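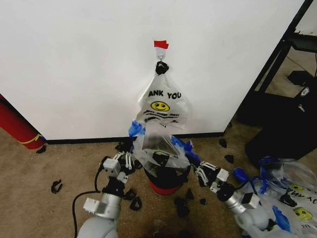
As Waltraud Grabner put it when she first read our plan, a bin liner is the hardest easy object in the house, and a method that copes with one only when it is neatly folded hasn't coped with it at all. We have tried to keep her remark in mind throughout, and so the bags in our study were thin, printed and thoroughly creased.

4.2 Putting a bag into a bin with two arms

We split the task into stages, which are taught together but scored apart. The arms must take hold of the mouth of the bag on both sides, open it, bring it over the rim and let go without dragging it back out. Of these, the opening took up by far the most of our time and, I'm afraid, of our patience. Thin plastic clings to itself, and a grip that catches both layers looks very much like a good one until the arms move apart.

The policy, which we call Vindida, was trained on 1,368 demonstrations given by hand, mostly by Heidrun Lehner and Samran Intarasuk, whose styles differ a good deal. Samran likes to settle one side first and then the other – Heidrun moves both arms at once. We kept both styles in the training set, and were glad of it later. Figure 2 gives three views of the work area, with the grippers at the bag and at the bin. 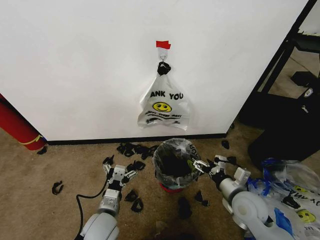 4.3 What the cameras can and cannot tell

Clear plastic is a poor thing to look at from above, and we had expected the policy to lose the edge of the bag quite often. It did so less than we feared once the bags had been marked, though Meinrad Kälin rightly asked how much of the gain came from the marks alone. We take up his question in Section 5. 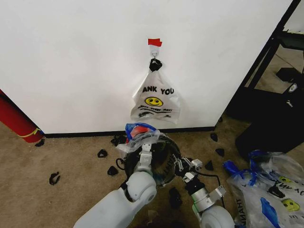 Clutter was the other matter we wanted to understand, for a real floor is seldom tidy and we had no wish to sweep ours before every trial. The black scraps strewn over the carpet in Figure 2 are close in colour to the ring that the grippers are holding in the third view, and an early version of Vindida would now and then reach for the wrong dark thing. Training for longer did little to help. Adding the wrist views helped a great deal, and we have kept them in all the trials reported from here on.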